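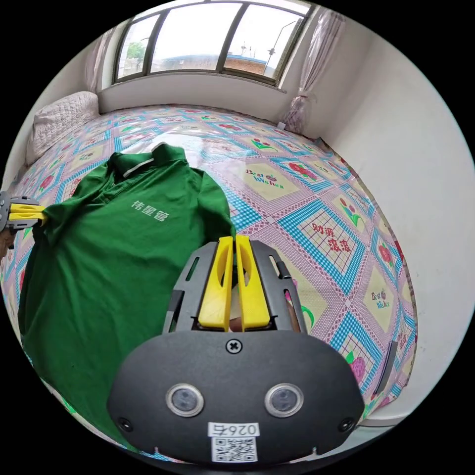

Chiamaka Amadi's note against the last round was that shirts were being folded on the bed before anyone had looked at the collars, and that two went back into the cupboard with split seams. She would like the collar check moved ahead of folding. It is now item 3.

By Oluwaseun Nnaji
November

Bedroom and clothing check, Purnden House, upper floor

Mark each line Yes, No or N/A. Write in the comments if the answer is No.

1. Bed made, sheet flat, nothing left under it. Yes.
Comment: Patterned sheet, the one with "Best Wishes" in the squares. Corners pulled in properly on the wall side. The foot end had come out and was tucked back.

2. Garment laid out face up on a flat surface before checking. Yes.
Comment: Green polo shirt, white lettering on the chest. Creased through the body. Creases are not a fault for this check, but please smooth the sleeves out before going on to item 4. A bunched sleeve hides the underarm seam.

3. Collar and neckline sound. Yes.
Comment: The green polo has a thin white trim along the inside of the collar. Run a thumb along the whole length. Trim stitching holding at both ends.

4. Sleeve and underarm seams sound. No.
Comment: Small gap in one underarm seam of the navy cardigan, room 11. Put in the mending bag. Green polo passed.

5. Print or lettering not cracked or peeling. Yes.
Comment: Turn printed shirts inside out before washing. There is a card about this in the laundry but it has slipped behind the shelf.

6. Buttons present and tight. No.
Comment: 2 buttons missing from the striped pyjama jacket, room 14. Spares are in the Jivadby tin, top drawer. Not all of them match.

7. Name tape fitted and readable. No.
Comment: Several tapes have faded. Chiamaka asked whether we could go back to the sewn ones. I have no objection, but the iron-on stock needs using up first.

8. No pins, clips or sharp items left in clothing or bedding. Yes.
Comment: Check pockets as well. A hairgrip was found in a dressing gown pocket, room 11, and returned.

9. Floor beside the bed clear, no trailing sheet or cable. No.
Comment: Lamp cable in room 14 runs across the walkway. Moved behind the bedside cabinet for now. It needs a clip on the skirting.

10. Bedding wash temperature follows the label. Yes.
Comment: White cotton sheets at 60. Coloured and patterned sheets go by their own labels. Please do not put them all in together to save a load.

11. Folded clothes put away in the right drawer. Yes.
Comment: Room 14's bottom drawer sticks. Lift slightly as you pull.

Outstanding from this check
Cable clip for room 14.
Cardigan seam and pyjama buttons, both in the mending bag.
Laundry card to be fished out and put back up at eye level.

Mending bag goes down by 2 pm. Anything found later waits for the next one.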